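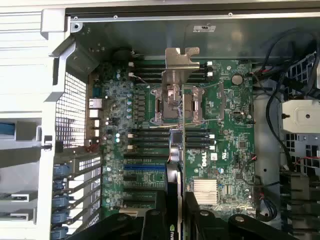

Station 2, workstation chassis, socket open, both memory banks empty, graphics card in.

Drulisside Robotics Club – bench inspection, Liner disassembly project
Thursday, July 4, 2024
Form 2953, filled in before the arm is allowed to run

1. Mains lead unplugged and in the lockout box
OK. I checked the box myself. The students' sheet had this ticked before I got there, and I would like to know on what basis.

2. Chassis fixed to bench
OK after second try. Two clamps were hand tight only.

3. Processor socket
NOT OK. Retention frame is up and the pins are exposed. The plan says the fingers will "stay clear" of it. Clear by how much? Fit a socket cover or close the frame before the first run.

4. Loose wiring
NOT OK. There is a thin light-colored wire running across near the socket, and the black cable bundle on the drive side has thin red and black wires branching off by the edge of the board. Tie back or remove. A finger that catches a wire will keep pulling.

5. Coin cell
Still in its holder. Take it out. I asked for this in June.

6. Graphics card removal
Held over. The team wants to pull the card with the Hiron gripper on the first run. I have seen the simulation and it is very smooth, but the simulation has no slot latch in it. Do it by hand once, write down the steps, then show me the arm doing the same steps at low speed.

7. Grip force
Limit set to 40 N in the Mollel controller. Setting read from the screen, not measured. Bring the gauge.

8. Emergency stop
OK. Pressed 3 times with the arm moving in free air, stopped each time. Not yet tested with anything in the grip – this needs doing, and the result written here by whoever does it.

9. Sharp edges
Bracket by the socket has notched edges. Gloves for anyone reaching in. Gloves off again before anyone handles the teach pendant.

10. Eye protection
OK, all present at the bench.

Result: HOLD. Items 3, 4, 5 and 6 to be cleared, 7 and 8 to be completed. The claim that the Liner routine "works on any desktop" should come off the poster until it has been tried on more than one.

Reinspection: on request, arm powered down when I arrive.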